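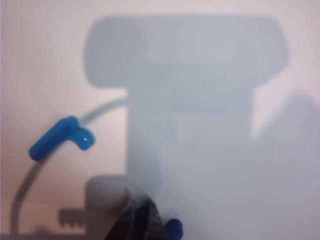 Ticket: Rates not updating on one channel after property merge
Product: Stundico channel link
Property: Grillomska Lodge
Status: Closed

Reported by property, Saturday 7:40 am
Rates changed in the front desk system are going out to our own booking page but not to Moreira. Availability is fine on both. The Queen Lakeview is still showing last season's rate on Moreira and we have had two guests book at it. We have closed that room type there for now.

Support, 8:15 am
Checked the outbound queue. There are 1,966 rate messages waiting for Moreira, the oldest from Friday night. Availability messages go through a separate queue and are clearing normally. Please don't resend rates from your end — it only adds to the backlog.

Support, 9:05 am
The first message in the queue is rejected with "rate plan not mapped". It refers to plan code BAR2, which came across when the annex was merged into the main property. Everything behind it is held until it clears.

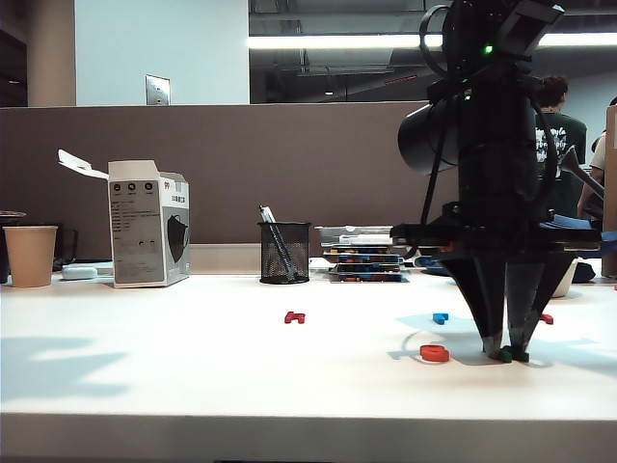
Small coloured pieces on a white tabletop, with the arm at right.

Property, 9:30 am
BAR2 was the annex's flexible rate. We don't sell it any more. Can it be removed?

Support, 9:50 am
Yes. Set BAR2 to inactive in the mapping table and removed its messages from the queue. Restarted the rate queue at a batch size of 100, then raised it to 200 once the first batches were accepted.

Support, 10:35 am
Queue is empty. Queen Lakeview now matches on both channels for every date in May. Please reopen the room type and check a few dates yourselves.

Property, 11:10 am
Reopened, rates look right. What about the two bookings at the old rate?

Support, 11:20 am
Those were confirmed to the guests, so they stand in the system as booked. Any change would have to be arranged with Moreira directly — their reservations desk is the right contact.

Closed by Murdo Gourlay. Unmapped plan codes after a merge logged as a separate defect with Grarkarari.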